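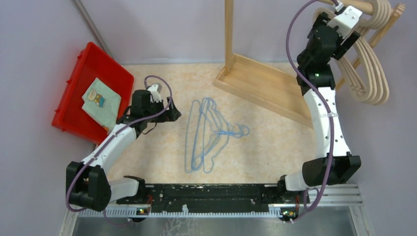
Fondham Puts Two Grippers to Work on Laundry, Publishes the Scores, Apologizes to No One

May. For release at 9:00 a.m.

Fondham, a small maker of end effectors for tabletop robots, today released the results of its first Closet Trial, a side-by-side comparison of two gripper finger designs on a chore most people have been avoiding since college: getting clothes onto hangers.

The trial ran 2000 attempts on a two-arm cell, split evenly between the company's existing Buvov fingers and the new Celska set. Each attempt asked the arms to take a hanger, bring it to a folded cloth from a red bin, and end up with one on the other. Wooden hangers started on the bar of a wooden garment stand. Light blue wire hangers started on the mat, overlapping, in the manner of wire hangers everywhere.

"We had a very nice slide about precision," said Anong Kamolrat, head of testing at Fondham. "Then we gave the arms a wire hanger and took the slide out."

Celska came out ahead on wooden hangers, where its grip on the hook slipped less often during the lift. Buvov did better at picking up cloth, a result the Celska design team has asked to see again. On wire hangers lying flat, the two sets finished close enough that Fondham is calling it a draw. The most common failure for both was picking up one hanger and receiving its neighbors as well.

Both finger sets were run with the same arms, the same mat and the same Lu controller, with grip force settings locked before the first attempt. Controller settings were unlocked once, when an engineer wanted to try something. Those attempts were thrown out and the engineer has been spoken to.

"I was the engineer," said Chun-hung Siu, who designed the Celska fingers. "I still think it would have worked."

Scoring was done by Abena Atinga, who joined the project from outside the gripper group and had no favorite going in. Her rules, included with the results, run to 3 pages. A hanger touched but not lifted scores zero. A hanger lifted, dropped, and lifted again scores half. Cloth returned to the bin by accident scores zero, however tidy it looks.

Cable routing also gets a section of the report. An early layout let a cable snag at the shoulder joint on long reaches, and the trial was restarted from the first attempt after it was rerouted. The company describes this as a valuable finding. The people who ran the first batch have described it in other terms.

The full results, scoring rules and finger drawings are available on request from Fondham. Celska fingers go on sale this summer. Buvov fingers remain in the catalog, with a new line in the listing about cloth.

Shirts with buttons are planned for the second trial. Zippers have been discussed.

Press contact: Lungile Venter, Fondham Communications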